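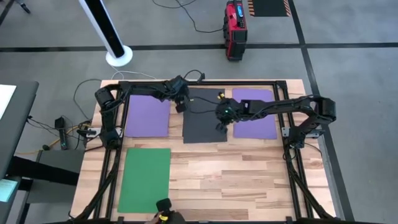

I have been buying whiskey with my own money for long enough to have opinions about it, and the one I find myself repeating most often these days, usually to people who only asked what I was drinking, is that we have let the age on the label do far too much of our thinking for us.

It came up again on Thursday. A friend had brought over a bottle of Gramolthorpe, the plain one with no age statement, and apologized for it as he set it down. He apologized! It was a perfectly lovely bottle, soft and a bit peppery, with that baked apple thing Gramolthorpe has always had, and he had paid $80 for it, and he felt he had to say sorry because there wasn't a number on the front. I poured us both a good measure and we had a very nice evening, but the apology stuck with me long after the glasses were washed.

I understand where it comes from. When I was starting out, the number was the only thing on the shelf I could read with any confidence. I didn't know what a sherry cask did or why anyone would care whether a still was tall or short, but I knew that 10 was more than 9, and I shopped accordingly. Distilleries were happy to teach us that. For years the advertising told us older was better, and then, when the old stock ran low, the very same people turned around and told us age didn't matter a bit. No wonder drinkers got suspicious. I was suspicious too, and I wrote some rather grumpy things at the time that I would soften now.

What changed my mind was a long, wet afternoon with two bottles from Naslow, one of them ten years old and one with no age given at all. I tasted them side by side, then had my wife switch the glasses around, and then did it all over again after supper. I liked the one without the number every time. It had more going on. The ten-year-old was tidy and pleasant and a little sleepy, like a guest who has come straight from church. I don't believe that tells you anything about every other pair of bottles in the world, but it told me plenty about how I had been choosing mine.
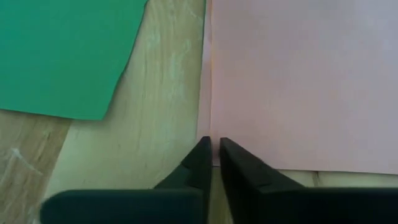 The label is where I would start if I were put in charge of things, which I am glad to say I never will be. Kvaran puts out a little single cask series, and the back of each bottle tells you what sort of barrel the spirit went into, how long it sat there, and how many bottles came out at the end. Mine says 567. I could look at that label all evening. The front is another matter, and I have said unkind things about it: a big slab of green with pink laid over pink beside it, the sort of colors you get from sheets spread out on a wooden table before anybody has settled on a design. But I forgive a loud front when the back is so generous. Give me the facts in small type and I will put up with any amount of pink.

Compare that with Stalard, a distillery I'm fond of and would like to be fonder of. Their newest release has a name out of a Norse poem, a paragraph about the wind, and not one word about what the whiskey was aged in. I wrote to ask, and got a very friendly reply that told me about the wind again. I don't think they have anything to hide. I think somebody decided that drinkers want a story, and I suppose some of us do, but I'd like the story to have a barrel in it somewhere.

So I am not asking for the age statement to go away, and I hope it never does. A distiller who has waited all that time has every right to say so, and I am happy to pay a fair price for the waiting. I would only like it to sit alongside the rest — the casks, the strength, whether it has been colored or chilled and filtered — so that a person standing in a shop with a limited amount of money and an anniversary coming up can make a sensible choice.

And if you are that person, and the shop will let you taste, then please taste. Ask for the bottle with the number and the one without. Take your time over them, add a drop of water, have a chat with whoever is behind the counter. My local place does this on request, although they like you to come before five, when it gets busy.

As for my friend, he left the rest of the Gramolthorpe here when he went home. I have told him he can have it back whenever he likes, but he had better hurry.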